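Speaker notes - Grippers and wrist cameras: what we tried at Varnwood, and what I'd hold off buying
8 min read

Slide 1. Title

Say hello, say the talk is half gripper and half camera. Mention Iveta Zelenák did most of the bench work and will take the hard questions. Don't read the title out.

I was asked to give a talk on which hand to buy. I don't have that talk. What I have is a few months of trying things on a white table, and a growing list of claims I no longer believe. If people came for a ranking, they can leave now and get better coffee.

Slide 2. What we were sold

Three products on the slide. The Gornano hand, with jointed fingers. The Plelstead two-jaw gripper, which opens and closes and does nothing else. The Duan wrist camera, which the seller told us would "close the loop" for either one.

Ask the room who has heard that phrase. Wait for hands. Then ask who has had it explained to them.

The claim for the fingered hand was that it would handle kitchen things without a tool change. The claim for the wrist camera was that we could stop caring about the head camera. I want to take those one at a time because they failed in different ways, and one of them only partly failed.

Slide 3. How we tested

Keep this short. People drift here.

Every gripper got the same 12 tasks: pick up a spoon, move a block, put a lid on, and so on. Full list is in the handout. Each task was tried 18 times per gripper. Iveta reset the table by hand between tries and we kept the object positions loose on purpose. The seller's own demo has tape marks on the table. Ask to see it without the tape.

We scored pass or fail. No half points. I know there's an argument for half points and I've had it with Dayana Tlapale more than once. Her view is that a hand that gets the spoon over the mug and then drops it has learned something. My view is that there's now a spoon on the floor.

Slide 4. The hand against the jaws

Blocks: the jaws won, easily. A block has flat sides and the jaws are flat. I don't find this surprising and neither should you, but the sales sheet leaves blocks out.

Spoon: the hand won, by less than I expected. A thin handle is a mean thing to hold. With the hand, the two fingers can close from the sides and mostly stay put. With the jaws, the handle turns in the grip as soon as the bowl end touches anything.

The catch is how bulky the hand is. When it comes in low over a table, the palm and wrist take up a lot of room, and the planner has to know that. Ours did not know it well enough for the first two weeks. We lost a lid and a fair bit of good temper.

Remember to say: we did not test strength. Someone always asks about strength.

Slide 5. What each camera gives you

Put both pictures up together. Leave them up for a while before talking. Let people look at the first one and wonder if the projector is broken.

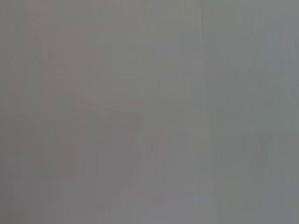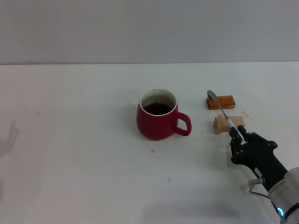

Wrist view first, head view second; same bench, same session.

Start with the second picture because it's the easy one. Red mug, two blocks, spoon in the fingers with its bowl right by the orange block. You could give this to anybody and they'd tell you what was on the table. The controller can work from it too, up to a point. Point at the hand and ask how much of the table they think is behind it. That's the weak spot of a head camera: the closer the hand gets to the work, the more it can get in the way.

Then go back to the first. Gray, a faint line running down from the top, and soft streaks. No mug, no spoon, no fingers. I've asked several people what the surface is and had several answers, so I'm not going to offer one. Now think about a controller being handed that and told to use it for the last bit of a reach. What is it supposed to do with it?

To be fair to the wrist camera (pause, look fair): one bad view proves nothing. A wrist camera pointed at the work can be very useful, and we had plenty of tries where it was. My complaint is with the brochure, where the wrist view always has the object dead center. Nothing in the brochure says how often you get a view with no object in it at all, and the seller could not tell us when we asked.

Slide 6. What the controller did with it

This is the slide I care about. Slow down.

We ran the spoon task three ways: head camera only, wrist camera only, both together. I expected both together to be best. It was best, but the gap over head camera only was so small that I would not bet a purchase on it. Wrist only was poor, and it was poor in a way that bothered me. The controller did not stop when the view had nothing in it. It kept going with full confidence.

Iveta added a check that compares the wrist view with a very simple measure of detail and ignores it when there's too little. A dozen lines of code, and it helped more than the newer firmware did. I'd like to know why the firmware doesn't do this already. The reply from Duan was that it's on the roadmap.

If someone brings up training on more data, say yes, maybe, and ask how much and who pays for collecting it.

Slide 7. Things I got wrong

I said at the start that the fingered hand was a toy. I take back part of that. For thin handles I'd now pick it over the jaws.

I also thought lighting would be our main problem. It was a problem in the afternoons by the window, and then we pulled the blind down and forgot about it.

I did not think about cable routing at all. Think about cable routing.

Slide 8. What I'd buy today

If your work is boxes and blocks, the Plelstead jaws, and keep the change. If your work has spoons, brushes, pens, anything with a thin handle, try the hand on your own table with your own objects before signing. Borrow it for a month. If they won't lend it for a month, that tells you plenty.

On cameras, keep the head camera. Add the wrist one second, and only with some way of ignoring it. I'd turn down any bundle that swaps one for the other.

And 18 tries per task is a small number. I know. Dayana wants to triple it and run the whole thing again in December with a second arm. I'm in favor, as long as somebody else resets the table.

Slide 9. Questions

Iveta takes anything about the detail check. I take anything about cost. If we run out of time, the handout has the full table of passes and fails for all 12 tasks, including the ones where my favorite lost.

Contact: Varnwood bench group, care of Dayana Tlapale | © Varnwood | Back to top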